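[equip-planning] Re: Second pair of handhelds, budget line and timing

From: Cadi Dafis
To: equip-planning list

All,

I have the written quote from Drorkia now, so I'll put the numbers down before answering Jasper.

The line we were given is 4,000 dollars. Drorkia wants 3,790 for one pair of hand-held grippers, left and right, with freight and the charging gear included. Replacement finger pads are 80 dollars a set. If we order the pair and two sets of pads, we come out at 3,950 and have 50 left. The 50 can't be carried over, so I would spend it on cable and tape and be done with it.

Grandent quoted lower on the grippers alone, but they leave out the chargers and freight. Once I added those from their own price list they were over the line. I asked them for a package price and they said no. If anyone has a contact there who might give a different answer, write to me off list this week, please.

As for what the second pair is for, it's the small-object work. Picking things out of a bin and setting them down is most of what we have planned through May, and the objects are odd shapes: keychain figures, round flat things, things with a hood or a ring on top that the fingers have to come in beside. That work is hard on the pads, and this is the reason I want spares on the same order. 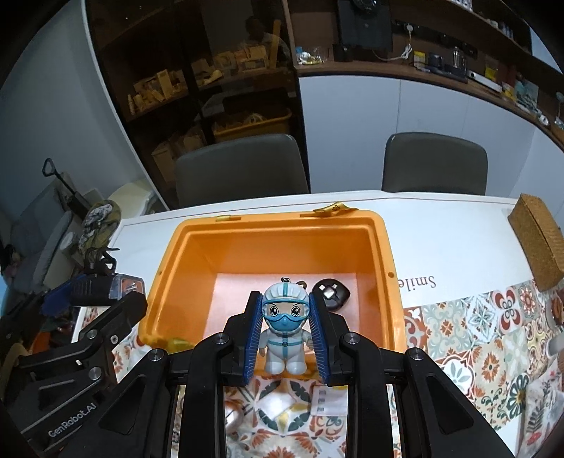
On January 22, 2020, Jasper Lambrechts wrote:

> I'm not against the second pair. My problem is that we priced the
> first one as if the hardware were the whole cost. We then bought
> storage, a second charger and a new table out of the general fund,
> and I had to explain each of those separately.
>
> Can we have a full list this time before anything is signed? I mean
> everything that has to be in the room on the first morning. Also,
> who is going to use them? Matěj and Rhodri are the only people
> trained. If they both work half days, then one pair is enough and
> we could put the money toward Phillips, which has been waiting
> longer than we have.
>
> Last point. Does the Drorkia warranty cover the pads or only the
> frame? The quote for the first pair didn't say.
>
> Jasper

Taking these in order.

Full list. Agreed, and I should have done it the first time. My list so far is the grippers, two sets of pads, chargers and adapters, storage cards, a lidded case for each gripper, labels, and a box of objects. The cases we already have from the Lement project. Storage cards we have enough of for one pair running all day, and I don't know yet if that holds for two pairs. Matěj is going to check how fast we fill them and post the answer. If we need more cards they will have to come from consumables, and I will ask for that in the same request so that it's all on one page.

The table is not on the list. We can work two pairs at the one we have if people take turns at the middle of it. It isn't ideal, but a second table is a question for next year.

Who will use them. Chibuzor starts training with Rhodri next month and should be working alone a few weeks after that. So there will be three people for the two pairs, and I expect both pairs to be out most of the day. What we have now is one person working and the other one doing labels until it's their turn. Rhodri can say more about how that has gone, but my own view is that we are paying for hours we can't use. 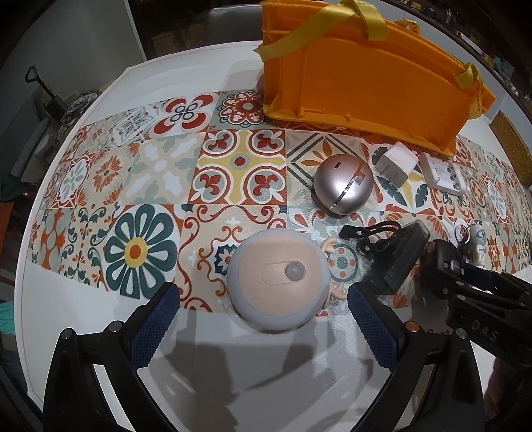 Charging is the item I would most like to settle before the order goes in. At present we charge wherever there is room, and with one pair that has been good enough. With two pairs on different schedules we will have somebody waiting on a battery, or picking up the wrong one. It also takes up work surface. When the charger and the white plug adapter are lying on the runner next to the objects, along with a loop of black cord, that is space the person with the gripper can't use, and sooner or later a cord gets caught. I would like a fixed charging shelf on the wall with its own power strip, and one slot per battery with a label on it. We have brackets in the storeroom. I think the board and the strip can come out of the 50 I mentioned, in which case forget what I said about tape.

Warranty. I asked Drorkia. The frame and the electronics are covered and the pads are not. They count the pads as wear parts. They will replace a set that arrives damaged if we report it within the first week, so whoever opens the boxes should look at the pads the same day and write down the result.

Phillips. I don't want to jump the line. I talked to them and their request is against a different budget, so our turning this down would not move them up. If you have heard otherwise, Jasper, tell me and I'll hold the order until it's cleared up.

Timing. The Drorkia quote is good for 30 days and delivery is six weeks from a signed order. To have the second pair in use before May we need to sign while the quote is still open. I need the following before then:

Matěj: storage card use for one full working day.
Rhodri: training plan for Chibuzor, one paragraph is fine.
Jasper: yes or no on the full list, once I've posted the final version.
Chibuzor: measurements for the shelf, and whether the outlet on that wall is on the same breaker as the kettle.

The quote itself is in the shared folder under Drorkia, second file. The first file is the old one with the wrong freight charge, please don't use it.

Cadi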